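Lista de verificação de segurança e inspeção -- posto de recolha de demonstrações com garra manual
Tarefa: pôr a mesa (prato, tabuleiro, individual)
Projeto Listley, revisão de julho

Âmbito
Aplica-se ao posto de mesa onde se gravam demonstrações com a garra de mão, e à comparação entre os dois modos de iniciar o episódio (partida fixa e partida livre). Não cobre o braço de reprodução, que tem lista própria. Preencher antes da primeira gravação do turno e sempre que se mude de operador. Estados possíveis: Conforme, Conforme com reserva, Não conforme, Não aplicável.

Parte A. Garra de mão

A1. Dedos bem apertados, sem folga lateral.
Estado: Conforme.
Comentário: folga ligeira no dedo direito na verificação anterior. Parafuso substituído por Colm Ní Mhurchú. Repetir o teste de torção a meio do turno.

A2. Superfície dos dedos sem fissuras nem rebarbas.
Estado: Conforme com reserva.
Comentário: rebarba pequena na aresta interior do dedo esquerdo, lixada no local. Não risca o prato. Se voltar a aparecer, trocar o par e não só um dos dedos, porque a calibração da abertura é feita ao par.

A3. Gatilho regressa à posição aberta sem ajuda.
Estado: Conforme.

A4. Lente limpa e suporte da câmara sem movimento.
Estado: Conforme.
Comentário: limpar com pano seco. O álcool já deixou véu numa lente.

A5. Os dois dedos visíveis no vídeo com a garra aberta.
Estado: Conforme.
Comentário: é a condição mais importante para o método. A abertura é estimada a partir da imagem, e um dedo fora do campo de visão inutiliza o episódio inteiro. Foram rejeitados 84 episódios por este motivo na primeira série.

Parte B. Mesa e objetos

B1. Mesa estável, sem oscilar quando se apoia o antebraço.
Estado: Conforme.

B2. Folha branca esticada e presa.
Estado: Conforme com reserva.
Comentário: o canto do lado do operador levanta quando a manga passa por cima. Fita nova colocada. Verificar de novo depois da pausa.

B3. Individual às riscas em posição diagonal, sobreposto à folha branca.
Estado: Conforme.
Comentário: a orientação muda de bloco para bloco, conforme o plano de Songül Yazıcı. Não endireitar por iniciativa própria. Na primeira série houve quem o fizesse, e perdeu-se a variação que se queria medir.

B4. Prato preto vazio antes do início.
Estado: Conforme.
Comentário: a textura irregular da face superior produz pequenos reflexos. Para já não se altera a iluminação. Os reflexos fazem parte das condições de ensaio e o modelo tem de lidar com eles.

B5. Tabuleiro bege sem arestas vivas, rebordo inteiro.
Estado: Conforme.
Comentário: o rebordo é o ponto de contacto mais provável com o dedo esquerdo. Aproximar de cima e nunca arrastar a garra ao longo do rebordo.

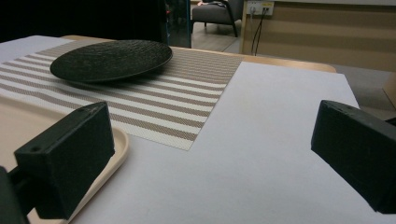
Florence Cormier
Responsável pela inspeção do posto, projeto Listley

Parte C. Espaço à volta da mesa

C1. Cabos fora da zona de passagem do operador.
Estado: Conforme com reserva.
Comentário: os dois cabos pretos ligados à tomada do painel de madeira ficam pendurados e soltos. Não atravessam o percurso habitual, mas peço que sejam presos ao painel com abraçadeiras. Responsável: Ruairí Hennessy.

C2. Cadeira afastada da mesa.
Estado: Conforme.
Comentário: a cadeira cinzenta pode ficar do outro lado da mesa. O pano pousado em cima dela deve ser retirado antes do próximo bloco, ou ficar no mesmo sítio até ao fim. O que não pode é mudar entre episódios do mesmo bloco.

C3. Painel de vidro sinalizado.
Estado: Não conforme.
Comentário: falta a faixa à altura dos olhos. Quem recua com a garra na mão está a olhar para a mesa. Colocar a faixa antes de retomar as gravações em partida livre. Em partida fixa o operador não recua, pelo que se pode continuar.

C4. Chão seco e sem objetos soltos.
Estado: Conforme.

Parte D. Operador

D1. Pulso em posição neutra, pausa a cada bloco.
Estado: Conforme com reserva.
Comentário: Orla Ó Conaill referiu cansaço no polegar ao fim do segundo bloco. Passou-se a alternar a mão entre blocos -- fica registado no ficheiro de cada episódio, para se poder separar depois.

D2. Mangas recolhidas, sem pulseiras nem relógio na mão da garra.
Estado: Conforme.

D3. Operador conhece o gesto de paragem e o critério de rejeição.
Estado: Conforme.
Comentário: confirmado em voz alta por todos.

Parte E. Verificação do método

E1. Episódio de calibração gravado no início e no fim do bloco.
Estado: Conforme.
Comentário: abrir e fechar a garra por completo, três vezes, sem objeto entre os dedos.

E2. Trajetória recuperada sem saltos.
Estado: Conforme com reserva.
Comentário: a folha branca ocupa muito do campo de visão quando a garra desce, e há poucos pontos para seguir. O individual ajuda. Nos episódios em que ficou fora de vista durante a descida, a trajetória perdeu-se mais vezes. Sugiro manter sempre uma parte das riscas visível, mesmo nas partidas livres.

E3. Contagem de episódios coincide com o registo.
Estado: Conforme.
Comentário: 2850 episódios aceites nas duas condições, 307 rejeitados. Os 84 indicados em A5 estão incluídos nos rejeitados. Os restantes dividem-se entre perda de trajetória e erro do operador, e falta separar os dois grupos.

E4. Amostra de 100 episódios revista por segunda pessoa.
Estado: Conforme.
Comentário: revista por Songül Yazıcı. As discordâncias foram quase todas sobre o instante em que o dedo toca no prato. Fica acordado que conta o primeiro fotograma em que o prato se mexe, e não o contacto aparente, que com o prato preto e os dedos pretos é difícil de ver.

Observação sobre o resultado preliminar
A política treinada só com partida fixa falha mais quando o individual está rodado. A treinada com partida livre aguenta melhor a rotação mas aproxima-se do tabuleiro com menos margem, o que interessa à segurança. Até haver limite de força no braço de reprodução, os ensaios com partida livre fazem-se a velocidade reduzida e com uma pessoa junto ao botão de paragem.

Ações em aberto
C1, prender os cabos -- Ruairí Hennessy.
C3, faixa no vidro -- Ruairí Hennessy, antes da próxima partida livre.
B2, rever a fita da folha -- operador do turno.
E3, separar as causas de rejeição -- Colm Ní Mhurchú.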